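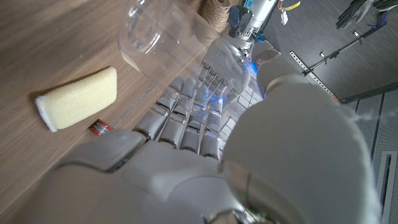 *Page last changed: September, 4:40 p.m.*

**Wollosbridge lab adds household objects to its grasping set**

The Sulivley workshop in Wollosbridge has started a new round of recordings for its grasping project, this time with ordinary things from kitchens and junk drawers. The aim is to give the lab's learning system enough examples of picking up, turning and setting down that it can handle objects it has not met before.

The round covers 105 objects. A clear plastic cup is one of them, and it is recorded lying on its side as well as upright. A yellow sponge and natural jute twine are also on the wooden tabletop with the four-fingered hand.

Each object is recorded in 5 starting positions. An operator guides the hand through the reach and the grasp from a control station, and a small camera mounted close to the hand records along with the finger positions. Attempts that fail are kept and marked as failed. In the previous round they were thrown out, and the system learned very little about what a bad grip looks like.

"Clear plastic is the one we argue about most," said Loretta Ferreira, who runs the recording sessions. "You get the table showing through it and the lights shining off it, and the system has a hard time deciding where the cup stops. So we record it a lot. We move the lights, we turn the cup, we go again."

Soft objects bring a different problem. A sponge gives when the fingers close, so the finger positions at the end of a good grasp vary from one attempt to the next. Operators have been asked to close the hand slowly on anything that can be squeezed - a habit that took some of them a while to pick up.

Three operators share the work in shifts. Before a recording is accepted, a second person watches it through and labels the moment of contact, the lift and the release. The labeling is done with Amero, a program the lab wrote for its earlier bin-sorting work and has since changed to handle hands with several fingers.

A first batch covering 17 of the objects has been labeled and sent to the lab's partner group in Achterberg, where the training runs are done. That group has asked for more recordings with several objects close together on the table, and the session plan has been changed to include them.

Ferreira said the upright cups and other containers will be finished first. Tools and cords come after that, using the same hand and the same table.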